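# Kudero's second season rewrites the crafting economy

The Baloch update reaches all servers in December, and most of its changes concern how materials are earned, stored and spent.
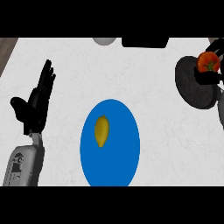
## Storage limits

Each account currently holds up to 1000 units of any one material. Baloch keeps that ceiling but splits it between two stores. The field pack carries 200 units and drops on defeat. Everything else sits in the vault at Nastholm, which can be reached only between matches.

Players who enter a match with a full pack therefore risk a fifth of their stock. Under the old rules nothing was at risk, and prices on the trading board drifted down through the whole first season.

## Recipes

The recipe list grows to 219 entries. Most additions are variants of existing gear with altered weight or repair cost. Shields now lose durability per hit taken, so light, fast weapons wear them down sooner than before. Repair kits no longer stack.

Beson, the northern map, gets its own ore. It cannot be traded, and it is used in the top tier of armour only — a player who wants that armour has to go there and dig.

## Matchmaking

Gear value now counts towards match placement. The system adds up the worth of everything equipped at the time of queuing and ignores the vault. Changing equipment in the lobby restarts the search.

Groups are placed by their highest member, which will be hard on new players who queue with experienced friends. The test server has run this rule since build 1011, and waiting times there were longest late in the evening.

Existing stock above the pack limit moves to the vault at first login. Unfinished trades are cancelled and the goods returned to the seller.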